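# usar-sink-grippers

Data card and working notes for the gripper comparison at the Oltosthorpe kitchen bench. Maintained by Abdelkrim Younis. Last edited in January.

## What is in here

601 episodes of a two-arm setup working at a kitchen counter and sink. Episode 0 is a calibration run, so 600 are usable. The loader skips it by default. Pass `--keep-zero` if you want it.

The point was to compare two finger sets, the Usar stock fingers and the Derau long fingers, on the same arms with the same controller. The El Sherbiny report, which is what most people cite when they ask us about these fingers, says the long set is better on dishes. I wanted to see that on our own counter before we bought more of them. I am still not convinced.

## Layout

- `episodes/` - one folder per run, with head video, wrist video, joint states and gripper width
- `labels.csv` - outcome, finger set, object, operator note
- `splits/` - train and held-out lists
- `tools/replay.py` - plays back a run, needs the joint states only

Head video is 30 frames per second. Joint states are logged faster and then resampled down to match, so don't use this set to study contact timing. Someone will anyway.

## Tasks

Tasks are short: lift a bowl off a plate, put it back, take a dish out of the sink, set it on the counter. Bowls are either white or clear glass. The light green plate stays under the bowl in most runs. The orange dish starts in the sink and its resting angle was never controlled. If your policy looks good on the sink task, check whether it learned to find orange.

## How success was labeled

By hand, from the head video, by one person. A second person relabeled 25 episodes and disagreed on enough of them that I would not trust small differences between the finger sets. Most of the arguments were over whether a bowl that slid on the plate before leaving it should count as a clean lift. `labels.csv` has it as a success. You may feel otherwise, and there is a `slid` column so you can redo it your way.

## What we think we found

Not much. The long fingers reach over a sink rim more easily, and operators liked them for that. On the glass bowl they did no better than the stock set, and the gap on the white bowl went away when I left out the first operator's runs. That operator had plenty of practice with the long set and very little with the stock one. Nobody planned it that way, but it is enough to sink the headline claim as far as I'm concerned.

The gripper width signal drifts over a session. Treat it as open or closed and leave it there.

## Known problems

- Arm cables hang in front of the cabinet and sometimes cross the wrist view.
- The back of the counter is cluttered with cords and a power strip. We left it. Background masks are not provided.
- Steel and glossy white surfaces throw reflections, and off-the-shelf depth models do badly on the sink.
- One counter, one sink. Please don't call it a household benchmark.

## Sample views 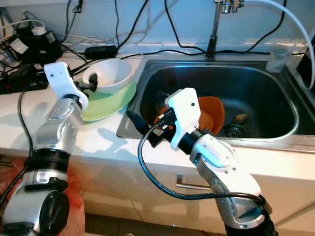
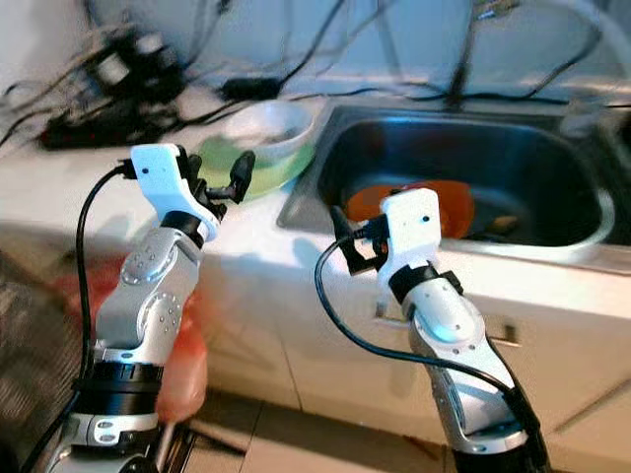 *Head camera, both arms at the sink. White bowl in the first view, glass bowl in the second.*

## Use

Fine for research and teaching. If you publish a comparison of the two finger sets from this data, split by operator and say so.

Comments (3)

**mkettle_rig**
Did you try swapping fingers halfway through a session instead of between sessions? We saw bigger differences from the remount than from the fingers themselves.

**abdelkrim.y**
No, only between sessions. I'd believe that. Remount dates are in the operator notes but they're patchy.

**pdl77**
The `slid` column is blank for a lot of the sink runs. Is blank a no, or not checked?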